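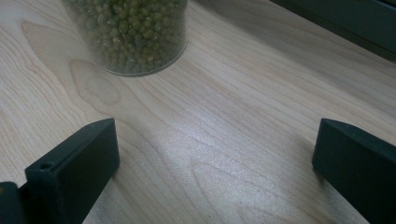 The planner had been thinking for sixteen seconds when it told me it was 645 milliseconds from a solution.

I had stopped believing that counter in the spring. Drivance wrote it, Altadix paid for it, and my job at Alley was to sign a page saying it worked. The page was due on 25th August. The demo was in September, in front of people who would clap at anything with a progress bar.

"It learns from the hand data," said the man from Drivance, over the phone. "You show it the task, it finds the intent."

"Whose intent?"

"The task's."

I wrote that down so I could be angry about it later.

The task file was two lines long. Line one said to put the jars on the tray. Line two said to stop when done, and that was the line I cared about, for the software had never once agreed with me on what done meant. I opened the session and looked at what it had to learn from.

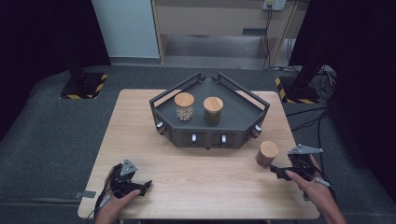 Done, according to the log, was a confidence score. It had passed the threshold and the planner had closed the job, pleased with itself. But two jars stood on the gray tray with their wooden lids on, and the reddish-brown one was still out on the bare table by the right-hand gripper. I ran it again. Same score, same green check mark.

"Maybe it sees something you don't," said the man from Drivance.

"It sees a full tray."

"Well, Crăciun is the perception build. Ask them."

Crăciun was a version name. There was no them. I printed the page, crossed out "works," and went looking for a pen that would write "stops."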